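Presten packing hall, Dumbridge site: notes from the April visit

Filed under: Visits, Storage and Handling

The Presten site at Dumbridge is a single-storey building on the east side of the rail line, leased in two halves. The western half holds bulk stock. The eastern half holds the packing hall, a small returns area and the training room. Our group of eight was taken through in that order, starting at 9:30 and finishing shortly before noon. Eckhard Kasten, the site's operations lead, did most of the talking. Mirela Leite covered the returns area.

Bulk stock is racked to four levels. Kasten gave the current figure as 1,505 storage positions, of which 1,182 were filled on the morning of the visit. The balance is held open for the winter intake, when the footwear lines arrive from Caldeira in mixed pallets and have to be broken down by size. Aisles are one-way. Floor markings were repainted last year in a wider line after complaints that the old ones could not be read under the sodium lamps, and the lamps have now been replaced as well.

Labels are printed on site. The label carries the position, the line code and a check character, with the position in the largest type. Staff asked for this order. Under the previous layout the line code came first, and pickers were reading the wrong field at the upper levels.

The second part of the morning dealt with soft storage, the reason most of us had made the trip. Presten moved part of its small-goods handling from rigid tubs to fabric boxes under a scheme called Zondunari. The first order was for 500 boxes. A further 14 were added to cover the training room, for a total of 514. Fabric boxes weigh less, fold flat when empty and do not mark light-coloured goods. Their weakness is the rim. A rigid tub keeps its opening at full size whatever is in it, and a fabric one does not.
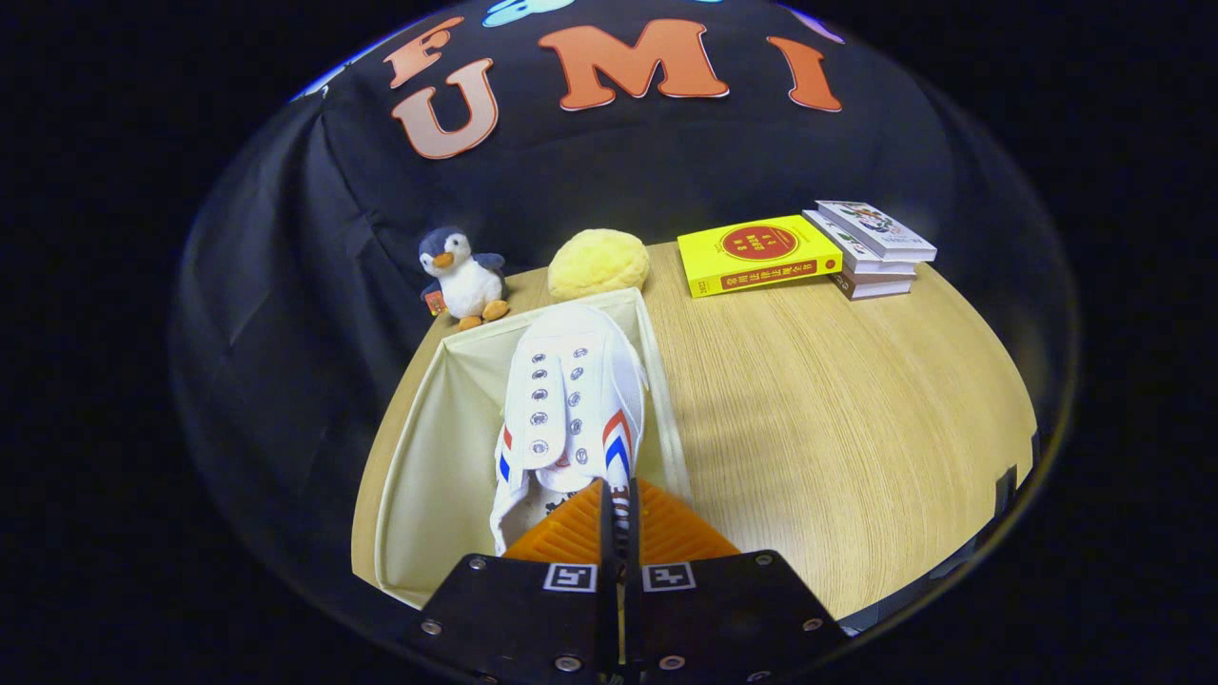
Dumbridge, April

The box on the training table is cream-coloured fabric, and its upper edges are soft and slightly slumped. The left wall leans outward. Leite said a lean of that kind is acceptable on a table but causes trouble on a shelf, where a wall that spreads will catch the neighbouring box when either is pulled out. The site's remedy is a card liner on shelved boxes only.

The item in the box is a white canvas sneaker with a red and blue chevron stripe on the side, placed with the toe to the back. Toe to the back is the house rule for single shoes. It leaves the heel collar facing the handler, and the printing on the inner lining can be checked without turning the shoe over. The eyelets, two rows of ten down the front, were unlaced. At Dumbridge laces are bagged separately and go in last, a practice carried over from the tub system.

Plush goods are kept along the back edge of the same table, among them a small penguin with a red tag and a round, pale yellow piece with a bun-like surface that one of our party took for a melon bread. Plush is treated as a separate class. It may be compressed for transport but not for storage, and it does not share a box with footwear. Leite's figures on how long plush takes to recover its shape were given verbally and I have left them out until she can send the sheet.

Questions at the end were mostly about cleaning. Fabric boxes are vacuumed at each changeover and spot-cleaned by hand. Machine washing was tried and dropped – the base panel warped on the second cycle. Replacement panels can be ordered on their own, though the lead time is longer than for a complete box. A member from the Caldeira end asked about colour coding by class. Kasten replied that it had been costed and deferred.

Visitors should note that parking at the front gate is for deliveries only. Use the gravel lot off the service road and allow ten minutes to sign in. Closed shoes are required in the racking aisles, and high-visibility vests are supplied at the desk. The training room is heated, the stock hall is not.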